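Home | Trips | Food | Archive | Contact
Print this page | E-mail to a friend

August
By Mebrat Workneh

What a day out in Trarkberg! The old mill was founded in 1637 and it still grinds rye, and the whole building hums under your feet when the stones get going. Hậu Kim walked us up all 5 floors (steep ladders, wear real shoes) and let us run our hands through the warm flour coming down the chute.

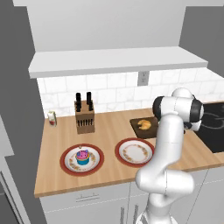 Two round plates on the wood-grained counter.

We ate dark bread with sour plum butter, and I went back for more, twice. Then out to the millrace, where the trout hang in the shade under the wheel.
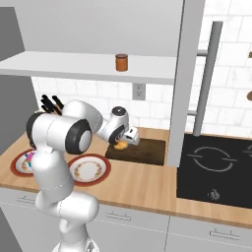

Mebrat Workneh

The shop is tiny and closes at 6, so go there first. I bought nearly 11 pounds of coarse rye and carried it all the way to the Stestotport bus, very happy. Ask for the Ako blend, it makes a wonderful crust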